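Chapter 6
Comparing Grippers Fairly

Before you start
You should have read Chapter 4 (contact and friction) and be able to work out a success rate from a table of trials. Section 6.4 uses the hand-to-camera offset from Chapter 5.

In this chapter
6.1 What a trial is
6.2 Choosing the objects
6.3 Keeping the rest of the cell the same
6.4 What the wrist camera can and cannot tell you
6.5 Recording and reporting results
Exercises

A supplier's sheet will usually give a gripper's closing force, its stroke and its weight. These figures are useful for ruling a gripper out. They say very little about which of two suitable grippers will do better at your job, on your arm, with your objects. For that you have to run both and count.

Running both sounds simple, and most of the trouble in this chapter comes from the fact that it is easy to do badly. In one January, Catriona Mowat and Iida Toivonen tested two parallel grippers for the packing line at Farquharson. The first, the Nallent, completed 82 per cent of its 500 picks. The second, the Skusier, did noticeably worse, and the report recommended the Nallent. Fraser Baird then read the log and found that the controller's speed limit had been raised between the two sets of runs. The Skusier had been tested on a faster arm. Both sets had to be run again at the same speed, and the gap between the grippers closed to almost nothing.

We will return to the Farquharson log several times. It is worth having for its mistakes, which are ordinary ones.

6.1 What a trial is

A trial is one attempt, from a stated starting pose to a stated end, with a result that two people would record in the same way. "Picked up the bottle" is too loose. Does it count if the bottle tips and is caught between the fingers at an angle? Does it count if the arm needs a second approach? Write the answers down before the first run. If you change a rule part of the way through, the earlier trials no longer belong in the same table.

The starting pose matters as much as the end. With two-finger grippers, begin with the fingers open to a fixed width and the wrist at a fixed height over the table. Grippers differ in finger length, so the height should be measured from the fingertips and not from the flange.

6.2 Choosing the objects 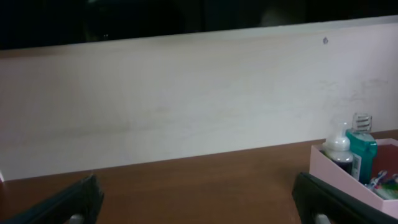 Household goods are a common choice. They are cheap, they are easy to replace, and they vary in ways that machined test blocks do not. A pump bottle has a wide body and a narrow head, so a gripper may be offered two quite different grasps on the same item. Clear and tinted plastics are hard for many depth cameras. Toothbrushes are thin and light, and a finger that closes well on a bottle may push a toothbrush aside.

Objects kept together in an open box are harder again, as the fingers need room to go down between an item and the wall. Test each item alone first, then in the box, and keep the two sets of results apart — a single combined figure would hide the difference you are looking for.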